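Getting the Stink Out of Food Containers (and Keeping the Lids Together)

My container drawer used to be the one thing in the kitchen I'd do anything to avoid opening. You know the drawer. Orange-stained tubs from last winter's chili, a lid that fits nothing, and that smell, sort of garlic and sort of old pennies, that comes up at you even when everything in there is clean. I've been fighting it since we moved to the Zoltow Street house and I've finally got a routine I like, so I'm writing it down before I forget it.

Start with the smell. Dish soap alone won't shift garlic or curry out of plastic, and hotter water just seems to make it worse. What works for me is a paste of baking soda and a splash of water, thick like frosting, smeared over the inside and into the corners. Leave it overnight. Rinse in the morning, and if you can still smell last week's dinner, stuff the container with crumpled newspaper, snap the lid on and forget it for a day or two. I did this with a tub that had held kimchi for most of April and it came back fit for fruit salad!

Lids are where the smell really hides, by the way. If yours has a silicone ring, pull it out (the handle of a teaspoon gets under it nicely, don't use a knife) and soak it in white vinegar for an hour. Scrub the groove with an old toothbrush. You may not enjoy what you find in there. Let the ring dry completely before you press it back in or you'll be growing things again by the weekend.

Now tomato stains. Rinse the container with cold water first, then wash it, then set it wet on a sunny windowsill. Sunshine bleaches out a surprising amount of orange. My kitchen faces the wrong way so mine go out on the back step with a rock in each one. Better still, wipe a little oil around the inside before the sauce goes in and you'll hardly get a stain at all.

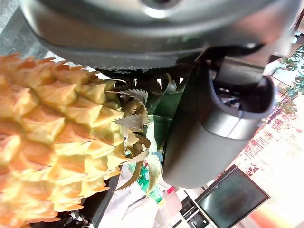

Marguerite wrote in after I first mentioned the windowsill trick to say that it never did a thing for her turmeric stains until she rubbed them with a cut lemon beforehand, and that she leaves the juice on while they sit in the sun. She also wanted me to warn people off bleach, which left her favorite tub cloudy. I've tried the lemon now and she's right, it's quicker.

On to the lids, then. I gave up on nesting everything with its own lid on, it eats the whole drawer. The bottoms stack by shape and the lids stand on edge in an old loaf pan, biggest at the back. I keep 7 of each size and anything beyond that goes to the garage for screws and seed packets. A lid with no bottom gets one month's grace and then it's a saucer for a plant pot.

Last thing, store them with the lids off. I can't say this enough. Shut a container up even a tiny bit damp and you're right back at the old pennies, baking soda or no baking soda. If you're short on room, drop a folded paper towel inside and set the lid on crooked so some air gets in. Swap the towel when it starts to feel limp.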